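Surgical arms in a shared workshop: thread keeps snagging, and how do I stop the suture pad creeping?

Asked January 4, 2021 by nerance_bench
Tags: arms, suturing, soft materials, cameras

Hi all. Two of us at the Jirkcombe shared workshop have a pair of surgical arms running over a practice pad, trying to get a script to put in a row of plain interrupted stitches. Just a bench project, no patients obviously. Been at it since December.

Where we are: first bite is fine, tying is mostly fine, but between stitches the slack gets everywhere. We cut the thread at 700 mm because that was what the old notes said. After two knots there's still loads of it lying about and the script has no idea where it is.
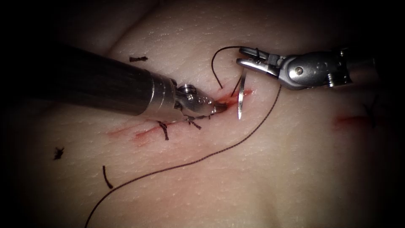
Second thing is the pad. It's stuck down with double sided tape on the board and when the needle is driven through it creeps. Not much, 2 mm or so, but the next entry point is worked out from the first look at the wound, so by the fourth stitch we're off the line. Tried more tape. Tried a different tape. Same.

Things we have already done, so please don't just say these:
— slowed the needle drive right down
— new needle
— recalibrated both arms to the board, twice
— moved the lamp so there's less glare off the metal

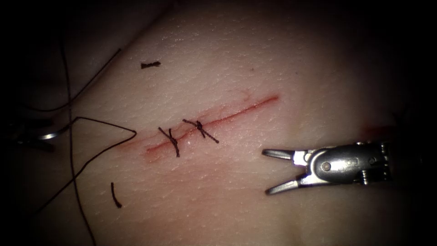
Camera side is one fixed view plus the small ones at the wrists. The thread finder (home made, we call it Caron, don't ask) does well on the fixed view while the thread is on the bright bit of the pad and loses it completely once it goes off into the dark. So it plans a move, thinks its clear, and catches a loop. Should I be lighting the whole board or cutting the thread shorter? Or both. Bit short of bench time so would rather not try everything.

3 answers

Answer 1 (accepted)
Ysaline Millet

Both, but shorter thread first, it's free. 700 is a length for somebody with hands who can flick the slack out of the way. For single stitches with a script I'd start much shorter and make the tail length a setting, not a thing you do by eye with scissors. Change one thing at a time or you won't know which one did it.

Then add a parking move. After each pull through, the arm that isn't holding the needle takes the slack and lays it down on the side you're NOT going to next. Always the same side. Dull but it takes most of the guessing out of your thread finder, it only has to look in one place.

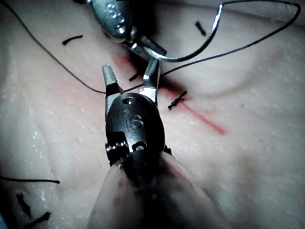
Use the wrist cameras for the last bit of the approach. Fixed view to get near, wrist view to check there's no thread between the open jaws before you close. If there is, back off, turn the wrist 90 degrees, look again. We do that check on every grasp on ours and it costs a second or so. Cheap compared with unpicking a tangle.

Also pick up your old cut ends before a run. Short dark bits look just like thread to anything that is only looking for dark thin things, and you'll get a path that hops from one scrap to the next. Tweezers, two minutes. The tied ones you can't do much about exept mask them out, so save where each knot went.

Pad: tape won't hold, the sheer load works it loose every time. Clamp it. Thin strip of ali along each long side, a screw every 12 mm or so of strip is overkill but whatever you've got. Don't squash it or the middle bows up and your heights are wrong. And take a fresh look at the wound before every stitch anyway, even clamped it stretches.

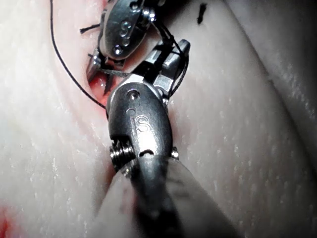

Both sets of jaws at the wound, wrist camera view.

Comment from nerance_bench: thank you, this is brilliant. Cut the thread down this afternoon and already fewer snags. Clamps tomorrow if I can find the ali. What do you do when the parked slack slides back?

Comment from Ysaline Millet: lay it down slower and let go lower. If it's still springing it's the thread remembering the reel, pull it straight between your fingers first.

Answer 2
bovari_tom

Light the whole board. Two cheap LED panels either side with baking paper over them. You'll get a bit more shine off the pad but you can drop the exposure. Wouldn't bother with clever software till the lighting is sorted tbh, we wasted weeks on that.

Careful if you move lamps though, redo your thresholds after.

Answer 3
guest

have you tried a different colour thread? blue shows up better for me. havent done it with arms only by hand

Comment from nerance_bench: only got black in the drawer but will have a look, ta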